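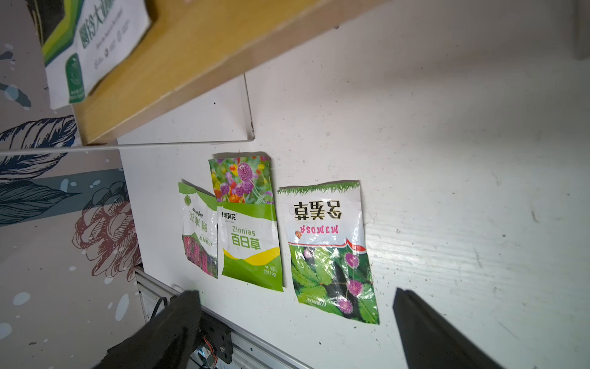
Jhair Sotelo

Evening all. Got these three for the beds at the back of Tundemgate allotments. Zinnias and mimosa I can read, the one with the tall pinky-red spikes is all in Chinese. Lupins? And would you start any of them now, or wait?

Brilleck
19/12/2019
Wait! Zinnias hate the cold. Mine went in far too early one year and just sulked on the windowsill. The spikes look more like snapdragons to me.

Flosley
Disagree on the snapdragons, I'd say lupins – but open it and look. Lupin seed is big, like little peas, and snapdragon is practically dust. The mimosa is the sensitive plant, the one that folds up when you touch it (my kids poked ours to bits). Keep it indoors, it won't thank you for an allotment.

Brilleck
Mine did fine outside all summer, in a pot against a wall.

Flosley
In a pot against a wall isn't a back bed in Tundemgate though, is it.

Jhair Sotelo
Ha, fair enough. Pot for the mimosa then. The zinnia one says 10g, is that a lot? The bed is only 7 feet long.

Grajales
Loads for 7 feet. Sow half and swap the rest, I'd have some off you for a bit of sweet pea.

Jhair Sotelo
Done – will message you. Opening the mystery one tomorrow.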